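Mooring renewals and the spring haul-out

Renewal forms for the Sernby moorings went out in January. If yours hasn't reached you, pick one up at the front desk or ask Ghizlane Naciri to email a copy. The inner basin has 50 moorings and 27 are already renewed. Any that have not been claimed by the end of March will be offered to the waiting list, which currently stands at 17 boats.

The annual fee is $894 for boats kept in the basin all season. It covers the mooring, use of the dinghy dock and one haul-out. It does not cover winter storage, which is billed separately by the Gratoden yard. Members who share a boat need to put both names on the form this year, and the insurance certificate has to match.

Haul-out starts in April, beginning with keelboats. The crane will be on the north side of the basin again, and the road behind the sail loft will be closed to cars from 7 a.m. until the last boat is off. Please have your mast down and your halyards tied off the evening before your slot. Bottom paint may only be sanded on the wash pad, with the vacuum attached.
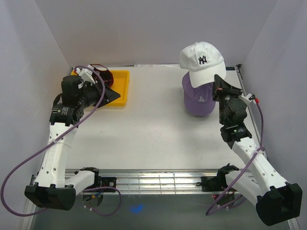 The Mirelow race keeps its usual course, out past the bell buoy and back through the channel. There will be one start for cruising boats and another for dinghies. Entries close at noon the day before, and late entries can't be taken by radio. Skippers who need crew can leave a note on the board by the showers with a phone number and the size of the boat.

The tide tables for the season are at the desk. The gate code changes on the first of April. Ask for the new one when you hand in your form.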